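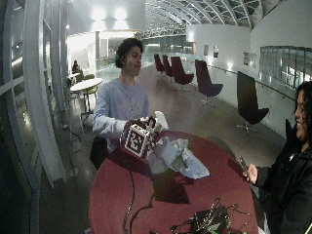

Furniture and surfaces, gallery level
Posted May 31, 2018

Ruvel took over the fit-out of the upper gallery in September, and this page covers the seating and the tables as they stand in daily use. The gallery is long and wide, with a hard polished floor that reflects most of the light reaching it. Upholstery and tabletops had to be chosen with that in mind, as pale finishes looked washed out in the first trial layout.

The round tables are from the Hastetti line. The top is deep red and was specified large enough for group work, with a satin finish. Gloss was rejected after one week on test. It showed every fingerprint, and people working at the table complained of glare. Satin hides prints fairly well but holds dust, so each top is wiped between sessions with a cloth and a mild cleaner. No wax or polish is to be used on it.

The swivel lounge chairs have tall curved backs and chrome star-shaped bases. They stand in a line along one side of the gallery, clear of the tables. The bases are hard on a polished floor if dragged, and the order to Nakajima was changed at a late stage to include felt glides. A chair should be lifted to move it, or left where it is.

Cleaning supplies stay with the table while it is in use: one trigger sprayer, one cloth. Spray goes on the cloth first, then on the top. Sprayed directly, the cleaner runs to the rim and gets under the edge, where it lifts the finish over time.

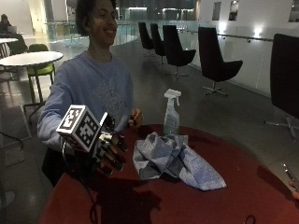
Pauline Rudd wrote in to disagree with the spray rule. Her own red top has been sprayed directly for years with no lifting at the rim, and she thinks the trouble starts with cloths that are put away damp and used again the next day. She would also like to know if the satin finish can be touched up in place.

It can, within limits. Clilari supplies a repair kit for marks up to 2 inches long. Anything longer means taking the top off its base, and that is a job for two people. On the cloths she may well be right – ours are now changed daily and hung open overnight.

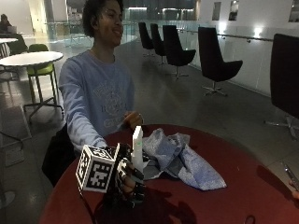 Scratches are the other regular item on the log. Nearly all of them come from small hard objects pushed across the top, and grit caught in a folded cloth does the same damage on a finer scale. Shake the cloth out before use and turn it to a clean side for each pass. Work from the center toward the rim.

Order code for the replacement top is 141, red only. The felt glides come in bags of 200.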